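Filed under: Old Dog Diary

2019-04-11

Gristley had his teeth done today. I dropped him at the clinic in Gavby before work and signed the form for the anesthetic, the one with the box you have to tick to say you understand the risk at his age. I ticked it and went and sat in the car for a while before I drove off.

He was not allowed breakfast. He stood by his bowl at the usual time and looked at it, then at me, then at the cupboard. I ate my toast in the hallway with the door shut. He could hear me chewing and he scratched at the door twice, and after that he lay down against it so I had to push him along the floor to get out.

The vet called before noon and said they had taken out 5 teeth, all from the back, and cleaned the rest. One of them had been bad for a long time, she thought, with the root gone soft. I asked if it had been hurting him and she said probably yes, but dogs carry on eating. I have been thinking about that all afternoon. In February he started leaving the hard biscuits in the corner of the yard and I thought he was being fussy. I even changed brands over it.

The bill was just under what they quoted, which was about $1,000. I had been putting money by since the winter checkup so it was there. The pills are on top of that. He gets half of one with food, morning and night, and I have written the times on the calendar because I know I will forget whether I gave it.

When I picked him up he walked out on his own but his back legs were going off to one side. The girl at the desk had to hold the door with her foot while I got him down the step. He cried the whole way along Holroyd Road, a thin sort of noise I have never heard him make, and stopped as soon as we turned into our street. They had told me to expect some of that from the drugs.

He had a few spoonfuls of soft food at six and kept it down. There was a little pink on the blanket where his mouth had been. The sheet says that is normal for the first day or so and to call if it gets heavier. I put the blanket in to soak and gave him the old brown one. 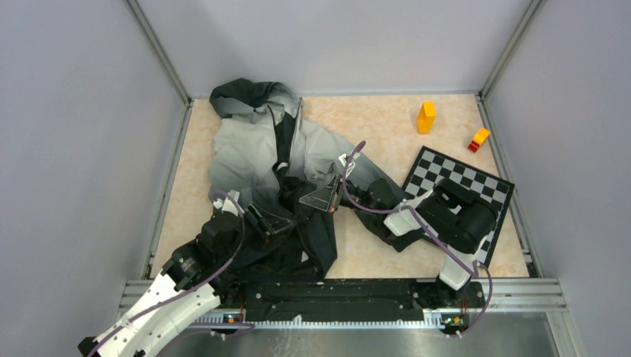

3 min read

He is asleep now, on the rug next to the heater, with his tongue sticking out on the side where the teeth were. I am going to sleep on the couch tonight so I can hear him. The cat, Avau, has been in to smell him and left again. She did not like the clinic smell and she has been under the bed ever since.

No walks tomorrow, only out to the yard on the leash. No sticks, no rope toy and no hard food for two weeks. I have put the rope toy on top of the fridge. The recheck is booked and they want to look at the stitches then, though they should dissolve on their own.

I still need to ask about brushing what he has left. I bought the paste once, years ago, and he ate the tube.

More from the diary
Gristley and the new ramp
Leaving the biscuits again
Winter checkup, weight and bloods
Avau finds the heater

Back to top | Contact | All entries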